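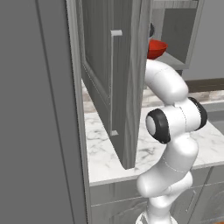 Jui-lin Chuang wrote to say that the food plan I sent round after the last talk was too heavy, that the second resupply was in the wrong place, and that anyone walking from Gruvgate to Ellness in October would be out of stove fuel before the Bitero crossing. I agree with two of those. The fuel point I'll come to.

January 12, 2026
By the trip leader, Gruvgate to Ellness

We use cookies to remember your settings and count visits. Accept / Manage choices

Speaker notes: Food and resupply on a long walk

Start with the route map. Leave it up until people have stopped finding seats.

The walk is 851 kilometers, Gruvgate to Ellness, mostly on foot track with some farm road at the southern end. We were on it for 60 days. There were 12 of us at the start and the same 12 at the end. I'll say this early as someone always asks.

Tonight is only about food and how we got it to where we needed it. Boots and tents were covered last time and the handout is still on the table by the door.

First slide, the plan on paper. We split the walk into four sections with three resupply points between them: the store at Liu, the ferry house at Bitero, and a farm that lets walkers leave boxes in a barn. The farm asked not to be named in public, so write to me if you are planning the route and I'll pass your name along to them.

Explain how we packed. Everything was bought and sorted before we left. Each person had a box for each resupply point, with their name on two sides and the lid. Breakfast and lunch were individual. Dinner was shared between tent groups, so the dinner food went in separate boxes marked by group. This caused trouble at Liu, where the boxes had been stacked by size and we spent most of a morning looking for dinners. If I did it again I would tape the dinner boxes in a different color.

Pause for questions on packing. Keep it short. The big discussion is always about weight.

Weight. My original list allowed too much for the first section. People were still fresh, it was warm in the valley, and they didn't want to eat. By the time we came down into Liu there was a full bag of oats and most of a cheese being carried by someone who had wanted to throw it away three camps earlier. By the third section it had gone the other way. Everyone was hungry all day and people were trading chocolate for crackers at bad rates.

So Jui-lin Chuang is right on the weight. The revised list takes food out of section one and puts it in section three. The total stays nearly the same. Print copies are at the front and the file is on the group page.

Next slide, the revised list. Don't read it out. Point to the nuts and the powdered milk and move on.
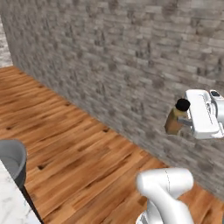

The other change is where the second resupply goes. We used the ferry house at Bitero as it was on the way and had a locked room. The problem is the climb straight after it. You pick up all your food for the longest section and then walk uphill with it until dark. Two people had sore knees from that day onward. The better choice is to collect only a few days of food at Bitero and leave the rest for the barn, which is on the far side of the climb. It does mean one more box each. I think the extra box is worth the cost of sending it.

Mention that the ferry stops if the water is high. We waited for it a day and a half. The food plan needs a spare day in every section, and in the section before the ferry it needs two. Ours had one. We got through by eating the next day's lunch for dinner, and it wasn't a very good evening.

Fuel. Here I disagree with the letter. We used gas canisters, one stove between three people, and we reached Bitero with gas left in every tent group. What saved fuel was cooking with a lid and soaking the rice and lentils in the afternoon. The group that forgot to soak used the most gas on every section. If you like tea at every stop, or you plan to melt snow in the high part, the letter is right and you should carry another canister. Snow is possible up there in October. We had a little on the tents one morning and none on the ground after breakfast.

Don't send canisters by post. The store at Liu sells them and will put some aside if you ask ahead. Ask by phone. Our email was never answered.

Water, one minute only. It was plentiful until the farm road. On the farm road ask at houses. We treated everything, including from taps, and had one upset stomach on the whole walk, and I blame that on the sausage.

Show the sausage slide if there is time. Skip it if the room is eating.

Special diets. We had two vegetarians and one person who couldn't have wheat. The vegetarians were easy since all the shared dinners were meatless anyway and people added their own meat. The wheat-free meals needed their own pot. The first week we tried rinsing one pot between meals, and it was slow and the cold water didn't get it clean. A second pot was sent up to Liu with a friend who was driving that way. Pack it from the start.

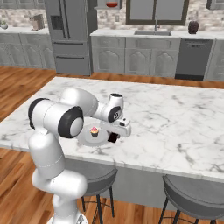
White robotic arm above the marble kitchen island

Cost. I get asked for a figure and I don't like giving one, as prices at the store change and half of our dried food came from people's own cupboards. What I can say is that buying in bulk before leaving was much cheaper than buying along the way. The store at Liu is small and charges for the long drive. Use it for gas, fresh bread and anything you left at home.

Leftovers. Have a plan for what you don't want. The ferry house had a shelf where walkers leave food for each other and we both took from it and added to it. Check the date on anything you take. The barn has no shelf and everything must be carried out, including the flattened boxes.

If we are running late, cut from here to the end and go to questions.

Eating when tired. We made a rule that whoever got to camp first put water on before pitching their tent. For the first few days people grumbled about it. Later on, when it was raining and the last walkers were an hour behind, there was soup ready and they ate before they did anything else. I'd keep that rule on any trip with more than four people.

Also keep one meal back that needs no cooking. Ours was flatbread with peanut butter, and we used it on the night the wind was too strong for stoves.

Questions. Repeat each one into the microphone, as the people at the back couldn't hear last time. Sign-up sheet for the Bitero weekend goes round while this is happening. Collect the pens.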